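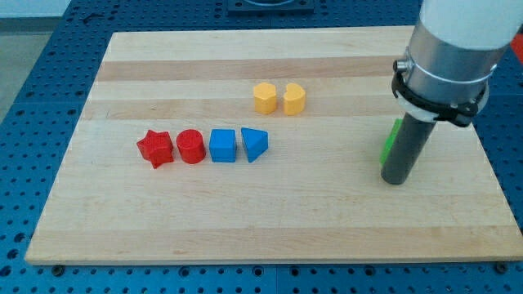 Open day at the Tirgate workshop: "Everybody wants to sort the blocks"

By two in the afternoon the line at the Tirgate robotics workshop went out the door and past the bike racks, and most of the people in it were there for the toy blocks. I got ten minutes with the engineer who runs that table, in between groups of kids (and a good many parents who had plainly forgotten they'd brought kids).

"We had a big welding cell running next door, sparks and everything," she told me, laughing. "And they all came in here to watch an arm pick up a star!"

I can see why. The blocks are the chunky kind you'd find in any playroom, red, blue and yellow, hearts and cubes and cylinders, and everyone who walks in understands the job right away. The arm has to tell them apart, get hold of one and set it down where it belongs.

"A cube is kind to you," she said. "Flat sides, good corners. The heart is the one I lose sleep over. You come at it from the wrong angle and it turns on you."

The software is called Petchrat, and her team has been working on it for about 30 months. Before the doors opened they had put it through 600 practice picks, and she keeps a notebook of the ones that went wrong. She let me flip through it. My favorite entry just says "star, again."

I asked why they use a wooden board on top of the full-of-holes sort of table you see in every lab. "It's a cutting board," she said. "We tried a white plastic sheet first and the glare was terrible. Somebody brought this in from their kitchen and it never went home."

The same program is headed for Vullitz, a parts warehouse across the river, where it will sort 52 kinds of small fittings. She's excited about that, but she lit up even more when a boy at the rope asked whether the arm had a favorite color.

"I told him I'd have to check the logs," she said, and then went back over to start the next round.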